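Privacy and Your Home Devices: Frequently Asked Questions

Last updated December 11, 2018

These are the questions readers send to Granov most often about what phones, speakers and other connected devices collect at home, and what can be done about it. The answers cover general practice. Menus differ from one maker to the next, and they move around after updates, so a setting may not be exactly where we say it is.

Is my smart speaker recording everything I say?

Most speakers listen for a wake word and keep only a few seconds of sound in memory while they wait. When the speaker thinks it has heard the word, it starts sending audio to the company's servers. Speakers do make mistakes, and a word on television can set one off. The recording that follows is usually kept with your account until you delete it.

How do I see what has been stored?

Open the app that came with the device and look for a heading such as Privacy, Activity or History. You should find a list of requests, often with the audio attached. Some apps show only the most recent entries at first, and you have to load the rest. If you have had the device for a year or more, expect a long list. One of our test accounts had more than 1,000 entries.

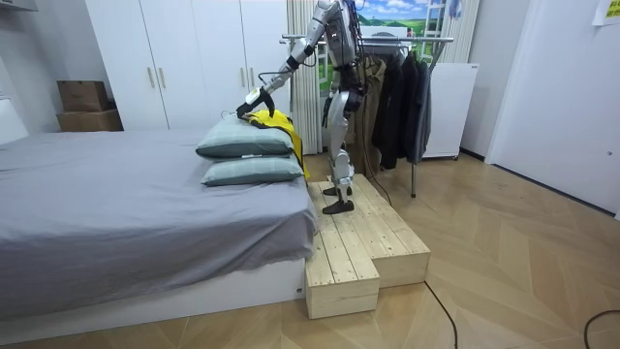
Humanoid robot at a bedside, with its gripper on a yellow garment.

Does deleting my history remove it for good?

It removes it from your view, and in most cases from the company's active systems. Backup copies can stay in place for a while longer. The privacy policy should say how long. If it doesn't, write to the company and ask. Keep a copy of the message you sent and the reply you got.

Which app permissions should I turn off first?

Start with location. Many apps ask for it at all times when they only need it while they are open, and some don't need it at all. Then check the microphone, the camera and your contacts. If an app stops working properly after you remove a permission, you can give it back in the same menu.

On my own phone I found 14 apps with permission to use my location in the background. I left it on for 2 of them – maps and weather – and have not missed the rest.

Do I need a separate network for my devices?

It helps, but it isn't required. Many home routers let you set up a guest network, and you can put speakers, plugs and televisions on that one while your computers and phones stay on the main one. If a cheap plug has a security hole, the guest network makes it harder to reach anything else.
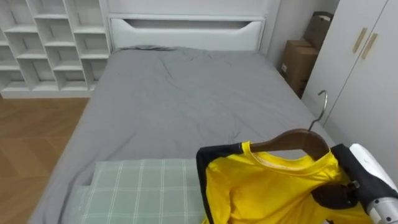 The one drawback is that some devices have to be on the same network as your phone before the app can find them. Printers and streaming boxes are the usual ones. Try the guest network first and move a device back only if it won't work there.

What happens to my data if the company is sold?

Most privacy policies say that customer data can be passed to a buyer. You will normally get an email about it, and that email is easy to take for junk. When a company you use changes hands, read the new policy and look at your settings again.

Is it safe to sell or give away a used device?

Yes, once it has been reset. Take these steps in this order:

Sign out of your account on the device.
Run a full factory reset from the settings menu.
Open the app on your phone and remove the device from your account.
Take out any memory card.

Turning a device off and unplugging it does not erase anything.

How often should I install updates?

As soon as they are offered, for anything connected to the internet. Turn on automatic updates if the device has them. Check the maker's support page once in a while to see whether your model still gets fixes.

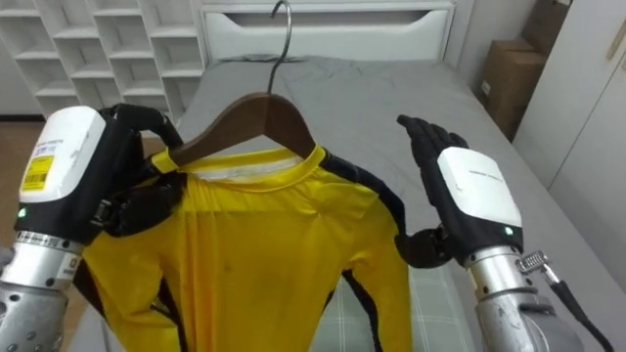

When a model drops off the supported list, it will probably go on working as before, but new security holes in it won't be closed. We suggest replacing older cameras and routers at that point. A light bulb is less urgent.

Are strong passwords enough?

They are a good start. Use a different one for every account, and let a password manager remember them. Then turn on two-step sign-in wherever it is offered, beginning with your email, which can be used to reset nearly everything else. An app that creates codes is better than text messages, but text messages are better than nothing.

Does Granov accept payment from device makers?

No. We buy the devices we test at full price.

Can I send in a question of my own?

Yes, through the contact form. We can't answer every message personally. The questions on speaker history and used devices were added in November after a number of readers asked about them.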